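The Cups at Dudás

The summer I worked the counter at Dudás, we sold lemonade for 2 dollars and water for nothing.

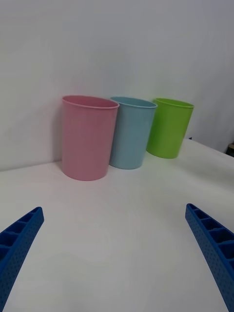
The water was my idea. The bus from Wandimberg let people off across the road at noon, and they came in hot and stood by the fan pretending to read the menu. Most of them only wanted a drink. I bought plastic cups at the market, pink and blue and green, and set them out by the wall with a pitcher.

The owner did not like it. She said free water would kill the lemonade. She had bought 300 lemons in June and she meant to use them.

"They'll drink and go," she said.

Some did. An old man in a brown jacket came every Thursday, took the green cup, drank it standing up, and went back out to wait for the Plimadar bus. He never bought a thing. One week he wasn't on the noon bus, and I caught myself holding the green cup back from a boy who wanted it. I gave him the blue one and he didn't care.

The old man came in at four that day. He had missed his connection and walked from the bridge. I filled the green cup twice. He sat down for the first time and asked how much the lemonade was.

"Two dollars," the owner said from the kitchen, before I could answer.

He counted it out in coins. She brought the glass to his table herself, with extra ice, and then she went over and filled the pitcher.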